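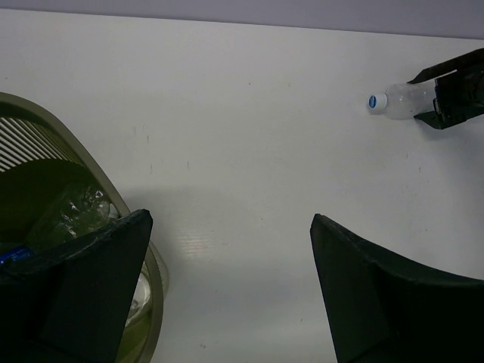
Bottle on the right, bin on the left.

The bottle sorting job stopped again last night. Sofia Guerreiro and I have been at it since March, and the fault is always the same: the right arm stops dead during the handover and keeps squeezing. It did it 12 times out of some 400 tries, which doesn't sound like much until your thumb is near it.

I blamed the grip force first and turned it down. No change. Then I swapped the power supply for the spare from Kilham – also no change.

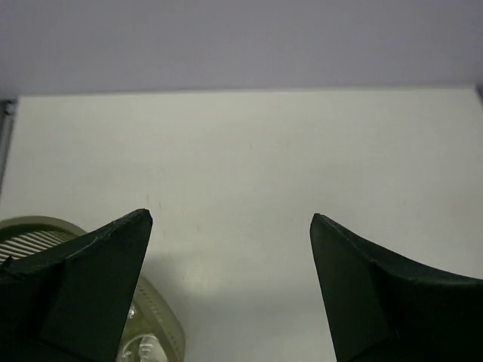
The log was more use. Every stop came right after a dropped message from the wrist joint, and only when the wrist was turned well over. That points to a cable being pulled at the end of its travel. Sofia wants to reroute it with more slack. I want a stop button on both sides of the table before we run it again, and I've ordered one.
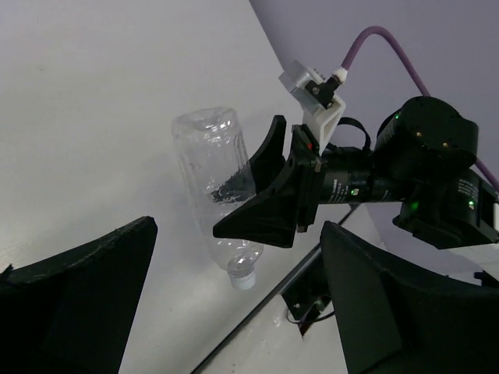
Right gripper with the bottle upside down, cap at the bottom.

New cable goes in next. I'll post the log if it stops again.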